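Menu Home Threads Saved Following
5 min read

Colette Mallet
Wednesday, July 29, 2020

Right, several of you have asked how we got on with the sound in the living room after my moaning last month, so I've made a cup of tea and I'm going to put it all in one thread. It's a long one, sorry, I do go on.

Where we started: perfectly good telly, five years old, lovely picture, and a sound like somebody reading the news through a sock. My husband had subtitles on for everything. I had the volume so high that every advert made the cat leave the room.

So my brother-in-law said get a soundbar, everyone has one now, you plug it in and you're done. I had a look and got completely lost. There are bars with a box for the bass, bars without, bars with little speakers that go behind you, and they all claim to be cinema sound.

In the end I went to Langlois in town, because they let you sit down and listen (two at a time, masks on, and you have to book). I took along the same bit of the same film on a disc, a quiet conversation in a kitchen with rain going on outside. I can recommend doing that! The shop's own demo is all helicopters and everything sounds marvellous with helicopters.

I tried the Mondari first. Big and warm and very impressive for music. Voices were better than the telly but still a bit buried, and the box for the bass is the size of a bedside cabinet. We have a terraced house and a neighbour who works nights, so that was more or less that.

Then the Masness, a much plainer looking thing, no separate box at all. I could hear every word in the kitchen scene, and the rain, and a clock ticking that I had never noticed in all the times I've watched it. Sold. It was just under 300 pounds, more than I'd meant to spend, but less than the Mondari by a good way.

Getting it home was the easy part. First problem: it sat right in front of the sensor for the remote. So you'd press the button and nothing, and then you'd stand up and hold your arm over your head like the Statue of Liberty and it would change channel. We lived like that for a week.

Fixed it by moving the bar forward to the front of the cabinet and lifting the telly on a little shelf, a piece of pine left over from the alcove. If you're buying one, measure the gap under your telly before you go. I measured the width three times and never once thought about the height.

Second problem was the lips. People's mouths moved and then the words turned up, only a tiny bit late, but once you've seen it you can't see anything else. There's a setting called audio delay on the telly and ours was switched on for no reason I can think of. Turned it right down to nothing and all was well. 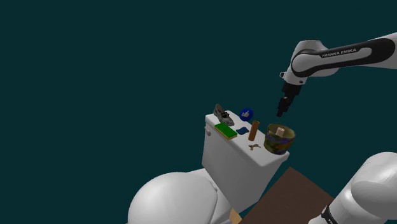 I'd say the placing of the thing matters more than the price, having now shuffled ours about every evening for a fortnight. Push it to the back of a shelf and it goes boomy, bring it level with the front edge and it clears up straight away, and the difference can be a couple of inches. It wants a steady hand and a bit of patience, like that gripper hanging just over the cup, and then small nudges with the same bit of film playing until it sounds right to you.

Third thing, and I wish I'd found it sooner: there's a night mode. It brings the bangs down and leaves the talking where it is. I had assumed it would make everything dull, but we've left it on all the time now, adverts and all. The cat has come back.

A few people have asked about the Pitow because it's so much cheaper. I've only heard it at my sister's, in a small bedroom, and it was fine for the price, nice and clear on the news and a bit thin on anything with an orchestra. For a kitchen or a spare room I'd happily have one.

Would I add the little speakers for behind the sofa? Our sofa is flat against the wall, so I don't think there's anywhere for them to go, and himself has said no more wires until at least September. He does have the subtitles off now though, for everything except the Scottish detective one.

If you've got the Masness and you've worked out how to stop the blue light on the front glowing all through the film, please do tell me. I've got a bit of tape over it at the moment and it keeps falling off.

More from Colette Mallet
Which cable goes where: my drawing of the back of our telly
Curtains or blinds for an afternoon film?
Tidying the disc cupboard, part 2
The best armchair for a long box set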